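Snacks for a 12 hour train ride

kaj_t
Leaving Monday with my two kids. The cafe car wants too much for chips. What do you pack?

zustemau19
Wrapped bars and small bags. Skip chocolate, it melts by the window.
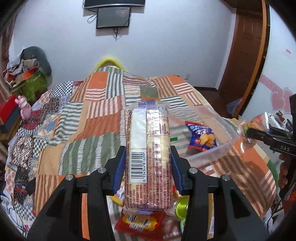
Also bring more water than you think. Kids get thirsty on salty stuff.

bjartur_g
Disagree on chocolate. I keep mine in the overhead rack and it's fine, even in May.

zustemau19
Depends on the car. Mine was hot.

kaj_t
Going with bars and grapes. Thanks.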